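Grasp planner 2 is running, and it likes crinkly things

If you've walked past the Menon cell lately you'll have heard the cheering. The new grasp planner from the Urnura software group went onto the arm there on 10/14/19, and the crumpled packaging work we have been promising since February is finally something you can go and watch.

A short recap for people who joined after the spring. The old planner wanted a clean depth map. Give it a box or a bottle and it was happy. Give it a sheet of something thin and shiny and the depth camera came back full of holes, the planner filled the holes with guesses, and the arm went politely to a spot in mid-air. Siu-ming Kao kept a folder of those runs, 340 of them, and it became the first test set for the new code.

The big change is that we stopped asking for the whole surface. Elov, the perception module, now looks for folds and ridges in the wrist camera stream and scores each one for how well two fingers could close on it. Everything else on the sheet is marked "don't know", and the planner is allowed to leave it that way. Wilson Palomino wrote the scoring part over the summer and it is a lovely bit of code, short enough to read over one coffee (do read it, the comments are great).

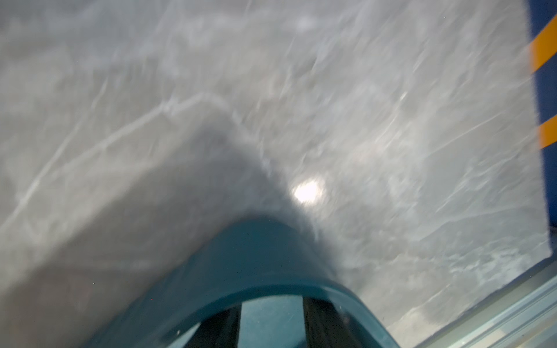

Wrist camera view close to the sheet, with motion blur and a bright glare spot near the raised fold.

Blur and glare are the two things we've spent the most time on. Elov used to throw away any blurred image, which left it blind for most of a fast approach. Now it estimates the streak direction from the arm's own joint speeds and lowers its trust in edges that run the same way. Glare gets a mask that follows the light from one image to the next - a highlight slides over the material as the camera moves, a real crease stays put. So simple, and it made such a difference to the scores!

The training set for all this is 2824 labeled wrist images, 1072 of them with strong glare. Labeling was slow going, and the tool we used, Pladel, picked up a few new features along the way. Try the polyline brush if you ever have to trace wrinkles.

Still open: the planner can take up to 2 seconds to choose between folds that score nearly the same, and it sometimes changes its mind halfway down. Wilson is adding a small penalty for switching targets. Siu-ming would also like more recordings with thin film and plain paper, so if you have a stack of either, leave it on the shelf by the Menon cell with your name on it.

The code is on the main branch under planner/folds, and the replay script runs fine on a laptop.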